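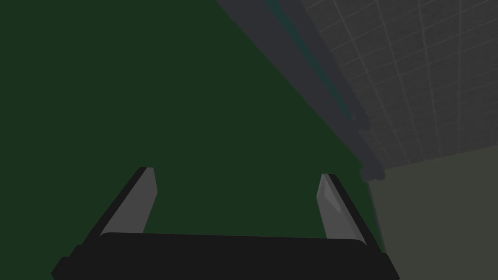
Verde oscuro, negro y gris claro.

El verde vuelve al taller de Burance

¡Ya tenemos programa para el curso de tintes naturales de octubre! Llevábamos desde el invierno dándole vueltas y por fin podemos contarlo: este año lo dedicamos entero a los verdes, que son la asignatura pendiente de casi todos los que teñimos en casa. Amarillos salen a montones (gualda, cebolla, retama, lo que se quiera), pero un verde profundo, de los que aguantan el sol de una ventana, pide paciencia y dos baños.

Las clases las dará Kamol Prasertsri, que ya estuvo con nosotros en el curso del índigo y dejó a medio grupo con las uñas azules y muchas ganas de más. Kamol trabaja primero el amarillo con gualda sobre lana mordentada en alumbre y después pasa la madeja por la tina de índigo, en inmersiones muy cortas. Entre una y otra hay que dejarla al aire, y es el momento más bonito de todo el proceso, cuando el color va cambiando en la mano y la gente deja de hablar.

La lana viene de Santoro, hilada fina y sin blanquear, y cada participante recibirá 300 gramos repartidos en madejas pequeñas para poder probar varios tonos. Quien quiera traer algodón o lino de casa, adelante, pero que venga descrudado y que nos avise antes, porque el mordiente se prepara aparte.

El sábado por la tarde habrá además una charla de Hafþór Vídalín sobre líquenes y musgos en la tintorería del norte. Trae su muestrario, 122 hilos anudados en cartones y con la receta escrita al lado, y nos ha prometido que se podrá tocar. ¡Nos hace muchísima ilusión! La charla es abierta, aunque no estéis apuntados al curso.

Un apunte para quienes tenéis huerto: la gualda es bienal y la que se siembre ahora no dará flor hasta el verano que viene. Nos queda semilla de la última cosecha y la repartimos en sobres en la entrada del taller, por las mañanas. Sembradla casi en superficie, en tierra pobre y a pleno sol.

Las inscripciones se hacen por correo o en el propio taller. Traed delantal, guantes y un bote de cristal con tapa para llevaros un poco del baño a casa.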